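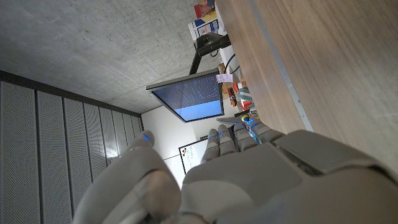 29 February 2024: The hand, the sponge and me

Leap day, so an extra day of work in the year and no extra pay for it. I spent mine watching a gray plastic hand fail to pick up a dish towel.

The hand is called Haruna, after somebody's boat. It came to us from Dravport in January with four long fingers, a big thumb and little blue lights that make it look busy even when it is doing nothing at all. I have worked with people like that. Today it did a fair amount of nothing with all its fingers pointing at the ceiling, which Genowefa calls the surgeon pose, waiting for someone to bring gloves.

We have a list of chores we are supposed to try before the end of March. Genowefa wrote it in January, when we were all younger. Wipe a counter. Screw the cap on a bottle. Put boxes on a shelf with the label facing out. Fold a towel. Load a dishwasher. The list has been through several drafts and the one constant is that "load a dishwasher" keeps sliding toward the bottom. In the current draft it comes after "other."

Wiping went first this morning and went pretty well. If you put the sponge in the hand yourself, squeeze the fingers shut around it, and have no strong feelings about the corners, the tabletop gets wiped. It wipes in nice straight lines along the grain, slower than my grandmother and with less muttering. Then it gets to the metal strip at the edge and thinks hard. I timed the thinking at 40 seconds. In 40 seconds my grandmother would have done the table, the stove and my face.

The bottle cap was better than last week. The job is plain old shop-floor work, a cap on a bottle, and there have been machines doing it since before my father was born, thousands an hour, with no fingers whatsoever. I brought this up. Genowefa said those machines can't also fold a towel. I said neither can ours. She went to get coffee.

Out of 10 tries it got six caps on straight. Two went on crooked, one went on the floor, and one I'm still looking for. The six were a pleasure to watch, I'll admit that in here. The thumb comes around, feels for the edge, backs off a hair, and then turns. It looks so much like somebody's uncle opening the good jar that I caught myself leaning in to help.

Then the towel. I don't want to go on about the towel. A towel has no shape until you pick it up and then it has a different one, and the software takes this personally. The screen filled up with little white lines of text, page after page, all of them complaints. At one point the hand had hold of a good pinch of towel and I got my hopes up. It lifted. It had also pinched the second towel underneath. It folded the pair of them into something I'd call a nest, and reported success.

It always reports success! That is the part I'd change first. I wouldn't mind a machine that was bad at towels if it would only look at the towel afterward and feel a little shame.

Called Mom at lunch. She wants to know when she can have one. She has wanted one ever since she saw a video from some outfit called Flenon, where a robot in a spotless kitchen puts away a cup while a woman laughs on a couch. I told her the kitchen was probably cleaned by a person before they filmed, and that I'd bet on a few cups in the trash. She said she has 200 cups, she can spare some. (She does not have 200 cups. It is close, though.)

I asked what she would have it do and she said right off, the bathtub. Nobody in our building has even put the bathtub on a list. You'd need a hand that likes water, an arm that can reach the far side, and the sense to know which bottle is shampoo and which one is bleach. I said give it some years. She said she's been giving my brother some years too.

Afternoon was boxes, and boxes it can do. I'd let it stock a shelf tomorrow as long as nobody was in a hurry and all the boxes came from the same planet. Square things that hold still: yes. Put one in the wrong way around and it will turn it, neatly, and set it down with its label out. I've had summer jobs where I did worse. The old Stenberg gripper across the room, a pair of plain steel jaws that set us back 500 secondhand, also does boxes, quicker, and has never once reported anything. I pointed that out as well and was told I was in a mood.

So, the state of things on the extra day. It can wipe if handed the sponge. It can cap most of a row of bottles. It can stock a shelf. It can't do laundry, it can't do dishes, and it doesn't know when it hasn't. Someone has to stand next to it the whole time to pick up what it drops, and that someone could have done the chores and been home by noon.

And still I stayed till after seven, since the new grasp settings were ready and I wanted one more go at the towel. One towel this time, no second one hiding. It got a corner. It got the other corner. It brought them nearly together and stopped, and we both held our breath, Genowefa and I, over a dish towel.

It let go of one side. We're trying again tomorrow with a stiffer towel.

Came home to last night's dishes. Did them by hand. Left the pan to soak.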